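Notes from my second month of teaching by hand

When I started this job in February I believed that most of my hours would go to the learning part. I imagined myself in front of training curves. Instead I spend the biggest part of the day moving two robot arms by hand controls, picking up small things and putting them down again, so that the model has something to learn from. A friend asked me to write how it is, so I write it.

Our dataset is called Clarnia, after nothing in particular. One example is one attempt at one task: the recording begins with the arms at rest, I do the task, I stop the recording. We keep the movement of the joints and what all the cameras saw. At this moment we have 1294 good examples. The bad ones I keep in another folder, and I will come back to them.

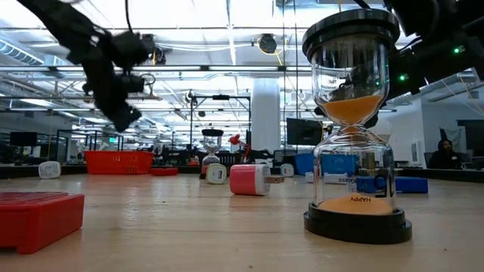

Choosing the objects takes more thought than I expected. In my first week I used only blocks, and the model became very good with blocks and useless with everything else. Now I mix the shapes on purpose. An hourglass is a nice problem, as it is wide at the ends and narrow in the waist, and a plug charger is small, with two prongs at one end, so the same habit of closing the fingers does not serve for both. I also change the positions between attempts. If I always put the object where it is comfortable for me, the model learns the place and does not look at the thing at all. This mistake cost us 708 examples, which were all clean and all nearly the same. We did not delete them, but in training they have a very small weight.

The second lesson was about my own speed. After lunch I am slower, and late in the afternoon I become impatient and make corrections which are too big. The policy copies this very faithfully! I saw it approach a small cube, hesitate, go back a little and approach again, and I recognized myself at five o'clock. So now I record in blocks of up to 90 minutes and then I do something else, usually checking the recordings from the morning.

When I check them I look mostly from the wrist camera. From far away a grasp can look correct, and only from near I see that one finger arrived before the other and pushed the object. 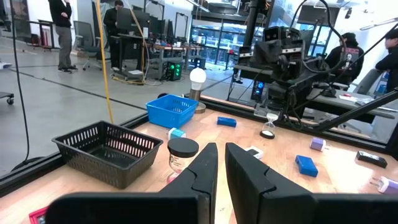
Between the fingers, from the wrist camera. The small hourglass is standing behind the gap.

About the bad attempts. My first rule was strict: if something falls, throw the example away. Then the model had never seen a fallen object, and when something fell in a test it just continued the movement with empty fingers, very sure of itself. Now I divide the failures in two kinds. If I dropped the thing and picked it up again in a calm way, it is a good example, maybe better than a perfect one. If I dropped it and then I was searching with the arm here and there, it goes to the bad folder. The line between the two is not always clear to me, and I have changed my mind on old recordings more than once.

For labeling we use a small tool named Skaner, written in our own group. It asks for one sentence per example. I try to write the sentence before I begin and not after, so that I do not describe what I happened to do as if it was the plan. "Put the cube in the black bin" is enough. At first I wrote very long sentences with all details, and they were hard to compare.

The task I work on now is sorting into three bins with both arms. Each arm has its own comfortable side, and the middle of the table is where they can disturb each other. I decided that the arm nearer to the object always takes it, and if it is exactly in the middle, the right arm. 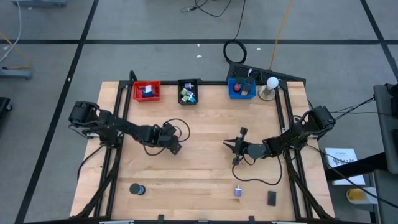 Sultana thinks that this rule for the middle is a mistake, and that I should let both arms take the middle objects in equal share, otherwise the model will never use the left arm there even when the right one is busy. I answered that two different good answers for the same situation can make the policy stop halfway between them. Sultana replied that a modern policy should handle this, and if it does not, it is better to know it now.

I will try it with 6 starting layouts, half of the examples with each arm, and train on them separately before I mix anything into Clarnia. If the result is interesting I will write it here, with the numbers.

Recent posts
Why I stopped trusting the loss curve
Cleaning timestamps in Skaner exports
Volside: first impressions of our new training machine
How many cameras are enough?
A small glossary for myself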